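Revision of 12/9/22. Replaces the June text of this section.

## 4. Recording demonstrations for the gear task

This section is for operators of the Vidton two-arm station. It explains how to record episodes of the gear task with the Skurnesel recorder. Installation of the arms and calibration of the cameras are in section 3, and it is necessary to finish them first. If you only want to check episodes which are already recorded, go to 4.6.

One episode means one complete recording, from the moment you press **Start** until you press **Stop** or **Discard**. The learning program reads each episode as one example. It does not know what you wanted to do, it only sees what the arms did and what the cameras saw.

### 4.1 Parts and work area

You need:

- the black cloth mat
- the white round plate with the upright pins
- the gears of the set
- both arms, powered and homed
- the Skurnesel recorder, with all camera views open

Put the mat flat on the white table. The table can be visible around the mat, this is allowed. Pull the far edge of the mat straight and make large folds flat with the hand. Small marks and dust on the cloth do not matter, and the mat should not be exchanged in the middle of a set for this reason. If it must be exchanged, write it in the set log.

Keep cups, tools, paper and phones off the mat. An object which lies there in many episodes can become part of what the model learns.

> **Caution:** Before you put your hands on the mat, press **Hold** for both arms and wait for the steady yellow light. One arm in **Hold** and one arm in **Follow** is not a safe condition.

### 4.2 Check the camera views

1. Open the Skurnesel recorder and choose **Live**.
2. Look first at the overhead view. The plate must be completely inside the picture, and also the places where you will put the gears.
3. Look at the wrist view of each arm. Close the gripper slowly on a gear, with the lowest force setting, and move it in front of the plate.
4. Check that both fingers are visible and that the teeth of the gear are sharp.
5. If the metal is so bright that you cannot see single teeth, lower the exposure by one step. Do not lower the room light. 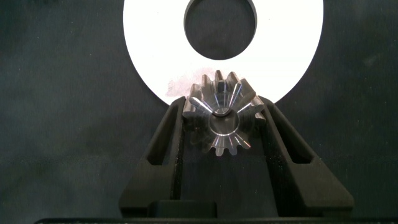 *Figure 4-1. Wrist view with a gear between the fingers, in front of the plate.*

A few bright points on the metal are normal and you will not be able to remove them all. What is important is that you can follow the outline of the gear against the cloth and also against the plate. These are two very different backgrounds, so look at both before you accept the exposure.

**Note:** Exposure is stored per arm. After you changed it for one arm, open the other wrist view and compare.

### 4.3 Place the parts

1. Put the plate near the middle of the mat. For each new episode move it a little, and turn it also.
2. Put the free gears flat on the cloth at the side of the plate. They should not touch each other or the plate.
3. Change the distance between the gears from one episode to the next. Do not make a regular pattern, for example always one centimeter more.
4. Move the two arms to the ready position with **Ready** on the recorder.
5. Press **Follow** and make a short movement with each leader handle. The arm must answer without delay.

You can start an episode from the mat (all gears lying) or from the hand (one gear already in the gripper). Choose the start type in the recorder before you press **Start**. A set should contain both types, but inside one block please use only one of them. In our experience operators who change the type after each episode forget to change it in the menu, and then the label is wrong.

For a start from the hand, bring the gear near the plate and stop there. The other gears stay flat on the cloth until it is their turn.
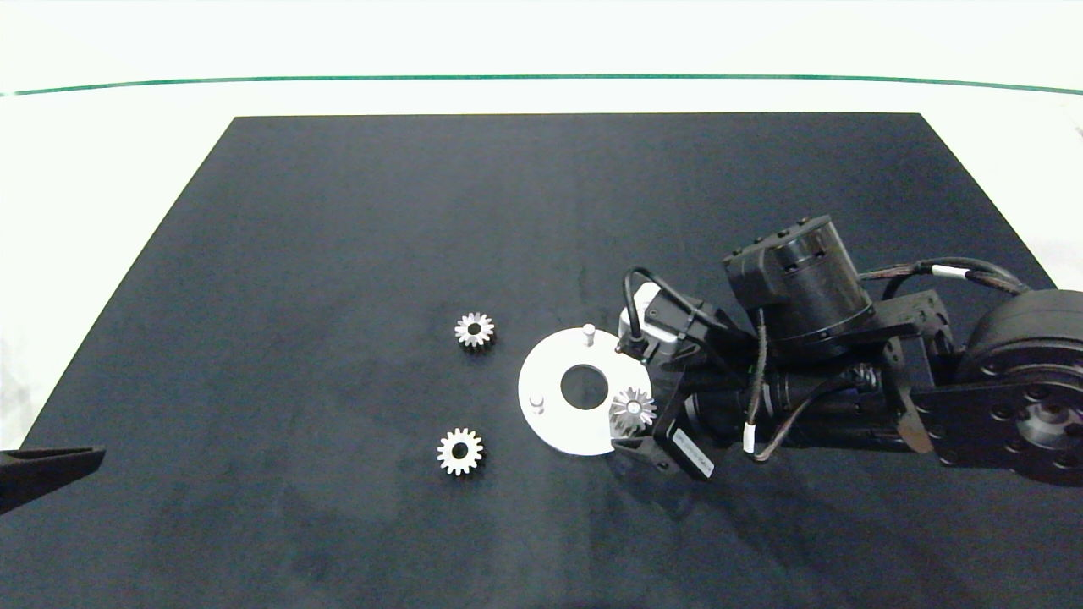
### 4.4 Record one episode

1. Press **Start**. Wait for the short tone. Do not move before the tone.
2. Bring the gripper above the gear (start from the mat), or begin directly to move to the plate (start from the hand).
3. Close the fingers on the gear. Stop for a short moment after closing – the fingers need time to reach their force.
4. Lift the gear straight up before you move to the side.
5. Come to the pin from a place where the wrist camera can see it. If the gear hides the pin completely, go back a little and come again from another angle.
6. Lower the gear slowly. When you feel resistance in the leader handle, do not push. Turn the wrist a small angle to the left and to the right until the gear goes down.
7. Open the fingers fully. Move up, then away.
8. Repeat for the next gear.
9. Return both arms to the ready position and press **Stop**.

A good episode is calm but it is not slow. When you wait for more than six seconds without any movement, the recorder puts a mark "idle" on this place, and the reviewer has to cut it or reject the episode.

Small errors are welcome. If the gear touches the edge of a pin and you correct it, continue and finish normally. The model needs to see how a person comes back from a bad position. But do not make errors on purpose, the movement then looks different and we can see this in the data quite easily.

#### Bevel gears

The set has also a gear with a conical face, and this one is more difficult to hold. The fingers touch the teeth and not a flat side, so the gear can tilt when you close. Close in two steps: first until the fingers touch, then look at the wrist view, then close fully. If the gear has turned in the fingers, you may open again and take it one more time. Three tries are allowed in one episode. After the third, press **Discard**.

It is also easy to come with this gear too near to the plate from the side.
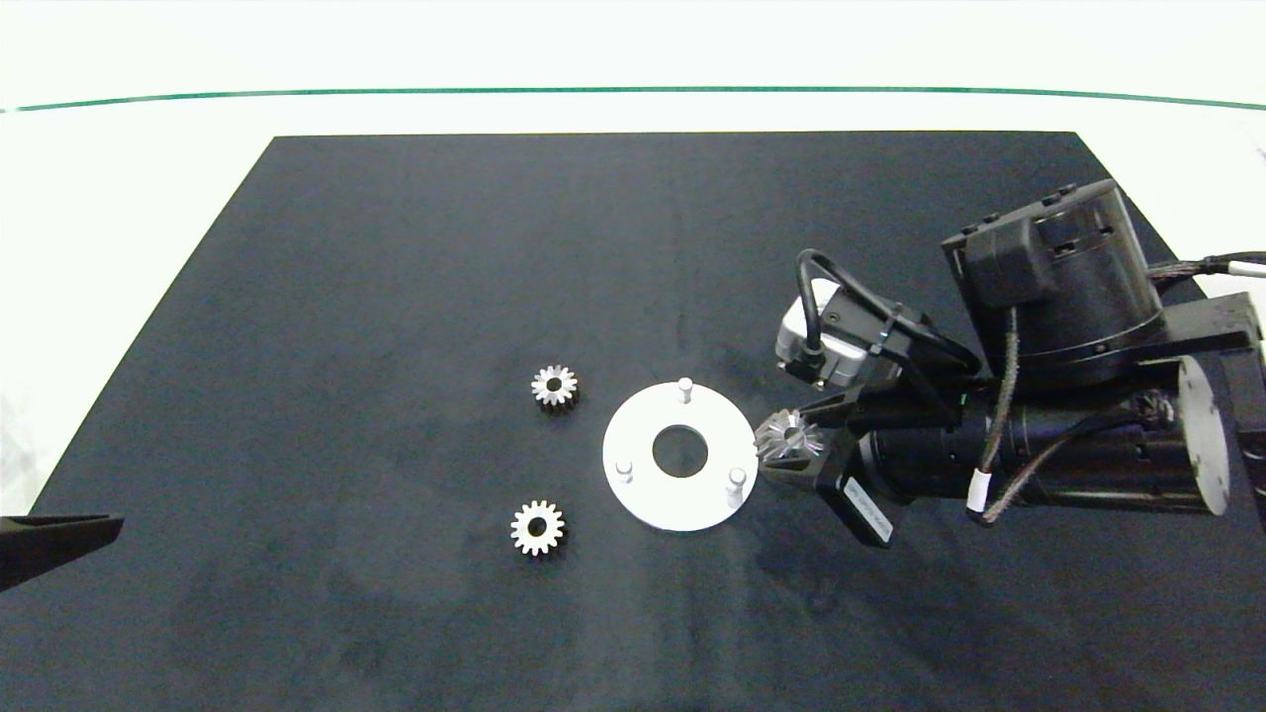
Keep a short distance to the rim while you are still turning the wrist, and go over the plate only when the angle is right. If the plate was pushed by the gripper, you can continue as long as the plate is still fully in the overhead view. Do not press **Hold** during an episode to put it back by hand. A hand in the pictures makes the complete episode unusable.

### 4.5 Which arm to use

The recorder proposes an arm for each block, and the name of the arm stands in the upper line of the window. Please follow the proposal even if the other arm is nearer to the gear. Without this rule almost all operators use only the arm of their stronger hand, and the other arm gets very few examples.

The arm which is not working should be away from the plate, with the gripper open. It can be partly visible at the side of the overhead view. Let go of its leader handle completely. A light hand on the handle is enough to make small shaking movements, and they are recorded as well.

Look from time to time at the cables of the working arm. They hang in loops near the wrist and under the link, and a loop may come down to the mat when the arm reaches far. 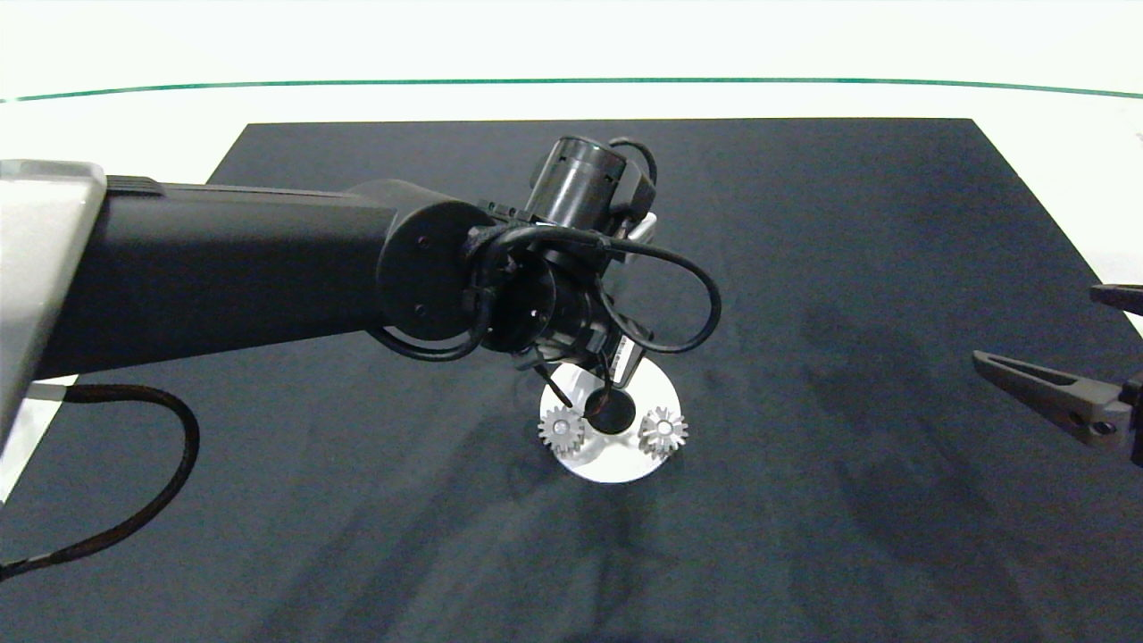
A cable that only rests on the cloth is no problem. If it pulls at the plate or at a gear, press **Discard**, put both arms in **Hold** and arrange the cable again with the clips. Check after this that the wrist can still turn fully to both sides.

> **Caution:** Never arrange a cable while the arm is in **Follow**, also not "only for one second".

### 4.6 Check and label

After **Stop** the recorder shows the episode at double speed. Watch it to the end and choose one label.

| Label | When to use it |
|---|---|
| Complete | All gears of the task are on the plate and both arms are back in ready position |
| Partial | At least one gear was placed, but the task was not finished |
| Reject | Hand in view, cable pulled a part, a camera stopped, wrong start type |

If you are not sure between Complete and Partial, choose Partial and write one line of comment. A reviewer can change Partial to Complete later, the other direction is often forgotten.

The first set from the Sedton site had 1659 episodes. Of these, 143 were rejected in review, and the most frequent reason was the wrong start type. So please read the menu line one more time before each block.

### 4.7 Save the block

1. Choose **Block > Close**.
2. Wait until the counter of files for each camera shows the same number. If one camera has fewer files, do not close the window, see 7.2.
3. Choose **Copy to Yoshida**. This is the shared storage of the station.
4. When the copy is finished, compare the check value on the screen with the value in the set log.
5. Put both arms in **Hold**, take the gears from the plate and lay them back in their tray.

**Note:** The local files are deleted only when you start the next block. If the copy has stopped in the middle, you can repeat step 3 as many times as needed.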